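Monday, January 21, 2019

Shop from six until Donnie wanted to lock up. Worked on the lane follower the whole time and left the steering alone.

The December calibration is no good anymore. I had moved the dash mount back to clear the mirror and never redid the numbers. Reprojection error was all over the place. Printed a new checkerboard, glued it flat to a piece of glass from a picture frame, and shot 100 views. Threw out the ones near the corners where the board was tilted too far. Error is now low enough that I stopped looking at it.

Detector next. Joon-young's clip gives 891 frames after I drop the ones at the on-ramp. Ran all of them at the old threshold. The solid line on the right is found almost every time. The left side is the problem. The dashes come and go, and in the gaps the fit grabs pavement seams and cracks. On washed-out pavement a dark seam has a stronger edge than the paint does. I was taking the absolute value of the gradient, so dark-on-light and light-on-dark counted the same. Changed it to want a rise and then a fall within the width of a line. Most of the seam hits went away.

Second source of junk is the hood. The windshield puts a bright streak across the view just above it, and the edge filter likes that very much. Masked everything from the streak down. It costs me the nearest bit of lane, but the right line is still wide enough there to seed the fit.

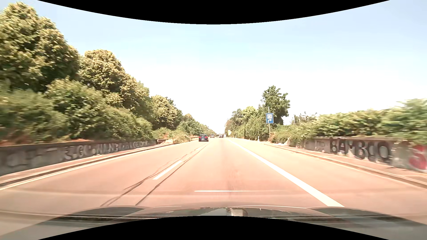

Myroslav thinks I should warp to a top view first and fit after. He is probably right. The Yeo board runs at 4 frames a second with the warp on, though, and I can't steer a cart with that, never mind the van. Will try it at half width.

Power: the Lelteo supply sags when the servo and the board start together. Added a delay in the boot script. A bigger capacitor is on the list.

To do: half-width warp, capacitor, give Kyung-hwa her glass cutter back, ask Joon-young for a clip with some shade in it.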